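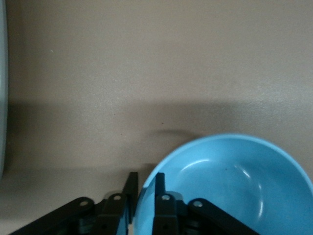 *Photo: wrist camera on the bench arm, Torvik workshop*

**To:** cell-upkeep list
**Date:** September 3, 2022
**Subject:** Re: [cell-upkeep] Finger play on the Budus cell, and where to park the bowls

> We have taken over a Budus cell from the Cikitz site and the gripper has some play in it. If I hold one fingertip I can rock it sideways by hand. The links look straight. Is it the screws, the pivots or the tips? The sheet that came with it only says "inspect regularly". Also, what do you use as a test piece? We have been using a steel block and I don't think it tells us much.

Ours did the same in July. It was two things at once, so check both before you order anything.

Start with the link screws. On ours there is one at the upper end of each outer link and one at the top of each inner link, silver heads, easy to get at with the arm parked low. Put a paint mark across each head and onto the link before you touch them. Then take them out one at a time, clean the thread, a small drop of medium threadlocker, and back in until the link just stops rattling. If you go further the finger binds near closed and the motor current goes up. You will see that in the log before you feel it.

The second thing was the pivots. If a link still rocks with its screw set properly, the bush has gone. We change ours every 700 hours now. The first set lasted almost 400 and I blame dust for that. The hinge areas down between the links fill up and you don't see it from the front, so get a torch in there and use a dry brush. No oil, it only makes paste.

Don't touch the fingertip plates until the links are right. We shimmed a tip first and had to undo it all.

For the test piece we gave up on blocks and went to plastic bowls -- the light blue ones, glossy, thin wall. The job is to take the wall between the two tips and lift by the rim. A block hides sideways play and a thin wall doesn't. In the photo the bowl's left wall is in line with the gap but sits close to the right fingertip. I'd want it nearer the middle before closing. We correct that in the taught approach point and leave the camera offset alone.

Two smaller things. Wipe the bowls and the bench before a run, as specks turn up on both and our Jendidska vision script sometimes picks one as an edge point. And watch the highlights on the inner wall. If the rim fit jumps about between cycles, move the lamp before you start changing thresholds.

After the rebuild we ran 300 cycles and had 3 misses, all of them in the same corner of the bench. I haven't got to the bottom of that yet -- if anyone has a Budus on a similar bench, I'd like to know whether yours does it too.

I can send the part number for the bushes on Monday when I'm back at the stores.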